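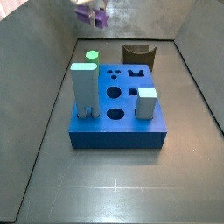

Can a machine do any real chores yet, or is it all still shape sorters?

Asked by Rhydian Parry in Home and Workshop Help

Quick background. I run a small shop, just me and one part timer, we recondition door hardware. Hinges, latches, old mortise locks. A big chunk of the day is sorting parts into trays and setting pins back in holes. Then I go home and it's dishes and laundry. My brother in law keeps sending me clips of robot arms and says I'm nuts to hire another person in November, just wait a year and buy an arm.

So I'm asking people who have been near one of these. Not the clips. Can one of them

pick mixed small parts out of a bin and put each in the right tray
push a pin into a hole without jamming it
empty a dishwasher (plates and glasses, not just forks)
fold a towel, any towel

And why is everyone in that field still practicing with toddler toys? I look this stuff up and it's blocks, pegs, blocks. My daughter could do that at two. If that's where they are then I have my answer I guess. But maybe I'm missing something.

Budget is not huge. I got one quote from an outfit called Prolville, a used arm plus a gripper, and there's a monthly fee on top for software they call Token. Can't tell from the quote what the software does. Asked twice.

Sorry for typos, on my phone between customers.
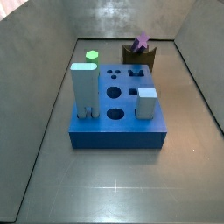

3 min read

Answered by Huw Phillips

Long one, typing fast, on lunch.

I set up arms for a living, eleven years, mostly packing lines, and the last two at Mostyn doing the newer learned stuff. So I'm biased but not the way you'd think.

Start with the toy thing cause it's a fair question. A shape sorter is a pin-in-hole job with the price taken off. You have to find the piece, grab it so it doesn't twist in the fingers, turn it to match, come down straight, and notice when it's caught on the edge. A star is meaner than a round peg. Round peg, you only care where it is and whether it's tilted. Star, you're a few degrees off and it just sits on top of the hole and you push and it skates. Same as your lock pins pretty much, if the pins had a key on them. And if the thing drops a block, who cares. If it drops a mortise lock on your bench you care.

Also the piece isn't always handed to you nice. Standing up on end is easy. Lying tilted against something else is a different job, because the fingers can't come in the way they want to, and then it's held crooked when you get to the hole. You do this with your fingertips without noticing – you roll it in your hand. Two flat fingers can't roll anything much. They have to put it down and grab again, or tip the whole wrist.

Now your list.

Mixed parts out of a bin: yes, kind of. If the parts are matte and don't tangle. Hinges, ok. Springs, forget it. Shiny brass is a pain for the cameras. We did a job last year with 1000 picks as the acceptance test, customer's own brackets, dumped in a tote any old way. First run it got 665 clean. After three weeks of messing with lights and finger pads we were at a number I could show people, but that was three weeks of two guys. You will not have two guys.

Pin in hole: yes if the hole is always in the same spot. Buy or make a fixture. That's old tech, it's been fine for decades, and it doesn't need any monthly software. If every lock is different, and I bet yours are cause they're old, then no, not on your budget.

Dishwasher: I've seen it done. Slowly. Plates ok, wine glasses I held my breath.

Towel: people do it, yes, it's a demo I've watched in person. It took long enough that I went and got a coffee. I would not build a day around it.

What I'd ask Prolville, in writing

what happens when it misses – does it try again by itself or stop and beep
who teaches it a new part, you or them, and what do they charge
will they run YOUR parts, a bucket of them, while you stand there
does the arm still work at all if you quit paying for Token

That last one matters a lot. I've seen arms sitting under a tarp over that.

Hire the person. Really. If you get an arm later, the person is the one who'll end up running it.
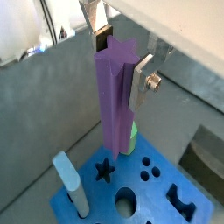 Oh and on the gripper, make sure you can swap the fingers. People spend all their money on the arm and then use whatever came bolted on the end. Fingers are cheap to have cut. For locks I'd want a thin pair with something grippy on the inside and I'd want a spare set in the drawer. Also ask where the camera goes. Up on a post it sees the whole bench but the arm gets in the way right when you need to see the hole. On the wrist it sees the hole but not much else. Most setups I work on now have both, so if the quote has one camera ask why.

Lunch over. Will check back tonite if you post the quote.

Answered by Wyn Parri

no. got a robot vacuum it eats socks. get a person

Answered by Hywel Kneath

Different angle from Huw, I'm on the hobby side. Bought a little desk arm kit, a Pririren, 295 for the arm and another 70 for the gripper. It's not for work, can't lift a decent hinge. But you'd learn more in two weekends with it than from any sales guy. I tried to get mine to put dowels in a drilled board. Guided it by hand a bunch of times, recorded the moves, played them back. Fine till I bumped the board. Then it was jabbing at bare wood next to the hole, very confident.

Put a cheap camera on it after that and it's better, it finds the board again most times. Evening sun through the garage window kills it though. I do it after 8 pm now.

On sorting – if it's just by size, don't use an arm at all. Tilted tray with slots, or one of those vibrating bowl things second hand. I sort screws that way. Ugly, loud, works. That might take a real chunk out of your day for not much money and then see what's left over. The setting pins part I'd keep for hands.

Dishes I can't help with, mine are still in the sink.

Comment from Rhydian Parry

Thanks all. Huw that's very helpful, sent them your four questions this morning. So far they answered the one about retries (it stops and beeps) and said someone would call me about Token. Hywel do you have the slot widths for the tray or did you just guess? My smallest pins are pretty close to each other in size. Putting the help wanted sign up either way.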